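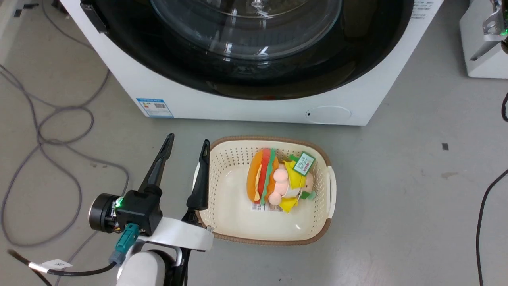 Kazue Amano
Luggage and packing writer, Odiditz

Indura 60-litre wheeled holdall, reviewed

I have been dragging the Indura holdall about since December, and I'm sorry this has taken me so long to write up, but I do like to live with a bag before I say anything about it (my sister says I like to live with too many bags, full stop). By my notebook it has now done 2,581 miles with me, mostly by train, with a ferry or two and one very bumpy coach.

First of all, it holds 60 litres, and they are useful litres! The main part opens flat like a book, so you can get at your jumpers without emptying everything on to the hotel bed, and there's a shallow pocket in the lid where I keep chargers, tea bags and the slippers I can't travel without. The outer fabric is called Watex and feels a bit like a good raincoat. I walked from the station to my guesthouse in Chiba in proper pouring rain, a good long walk with a wrong turning in the middle of it, and everything inside was dry when I unzipped it, even the paperback I'd tucked in right at the top.

The wheels are the best thing about it. They're large and quite soft, so you don't wake the whole street when you set off for an early flight, and kerbs are no trouble. I'm less fond of the handle. It has only 2 heights, one for tall people and one for very tall people, and being neither I walk along with my elbow bent. I also wish the side grip had more padding, particularly on station stairs. 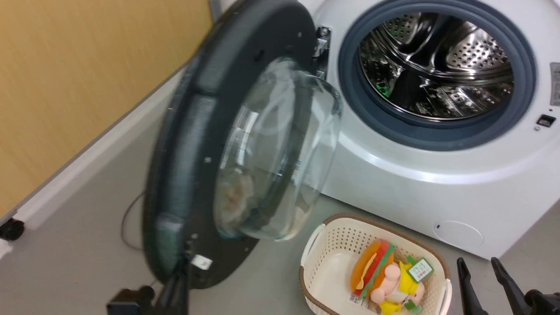
A reader wrote in to ask whether the shoulder straps are any good, as she has a week of hill villages coming up and no faith in wheels on cobbles. Well, they're fine for a flight of stairs or a short hop, but I wouldn't want them for an afternoon. They tuck away behind a zip when you don't need them, and that zip does stick at the corner.

One more small thing, if you use station lockers: it wouldn't go in the medium size for me, and I ended up paying around 3,000 yen to leave it at a luggage counter over a long weekend. Measure first if you're counting on a locker. I'm taking mine north next, handle and all.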